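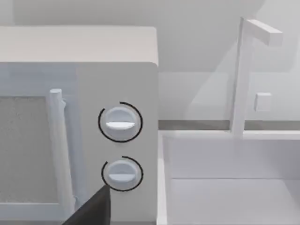

Simulation cell back in service

The kitchen cell in the Gatville simulator is running again after its January overhaul. Anyone with jobs waiting in the Cakska queue can resubmit them now.

Most of the work went into the microwave. It has two dials, one above the other, and the lower one had been giving trouble: its turning axis was set slightly off the centre of the knob, so the gripper lost its hold part way through a turn. We moved the axis, lowered the friction on both dials and gave the fingers a new contact shape to match.

The cell was then checked with 500 turns on each dial, followed by 2000 mixed runs that included the door. Logs are in the Fallahi folder under run 977.

A few points for users. Load the cell from the new Era file and delete any local copies, as the old ones still carry the wrong axis. Reset the dials to zero before each batch. If a finger sinks into the panel or the door handle, stop the run, note the step number and send us the log. Please don't raise the grip force to get round it.

The sink and tap have not been changed. The tap handle is next on the list, and the cell will be closed again for a short time while that is done.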